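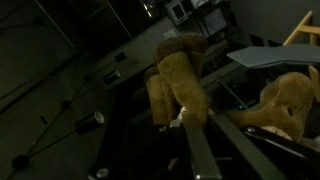

Plusex

Plusex is a two-finger gripper kit for small robot arms, sold by the firm Trindell since May 2019. It is marketed for picking up soft goods such as plush toys, socks and folded cloth. The kit has drawn interest from toy sorters and repair shops, along with repeated complaints that its advertised results are hard to match outside the maker's own workshop.

Contents and design

The kit consists of two dark, flat fingers, a mounting plate, a small wrist camera, a cable set and a printed guide. The fingers are rigid and close on an object from both sides. Trindell calls the arrangement "fabric-safe," a term it has never defined. The guide sets no upper limit on closing force and leaves the choice to the buyer.

The wrist camera sits close to the fingers and turns with them. A soft toy held in the grip can fill much of its view, and the room behind it may appear at a steep angle. The software corrects for tilt only when the arm is at rest, a limit mentioned in the guide but missing from the sales page.

Claims and testing

Trindell states that Plusex picks up plush toys correctly in 100 percent of attempts. The company has published no account of how many toys were used, what they were made of or what counted as a correct pickup. Its designer, Prodromos Katsaros, has said that the figure applies to "toys in good condition."

A separate trial was carried out by Rocío Maldonado and Uriel Ocampo at the Clollby repair workshop, using secondhand toys. They reported a success rate of 84 percent. A pickup was counted only if the toy was lifted, carried to a bin and released there. Most failures involved toys gripped by a leg or an ear, which twisted out of the fingers on the way. Maldonado and Ocampo also listed pulled seams as a separate problem and did not subtract them from the score, so the share of toys handled without damage may be lower.

Trindell replied that the workshop had used too much force. The reply did not say what the right force would have been.

Service plan

Buyers are offered a yearly service plan covering the fingers and cables. The camera is excluded after the first 2 months. Kyrylo Palamarchuk, who reviewed the plan for the trade newsletter Zúñiga, called it poor value, noting that the fingers are the part least likely to wear out.

See also

Robot end effector
Soft gripper
Machine vision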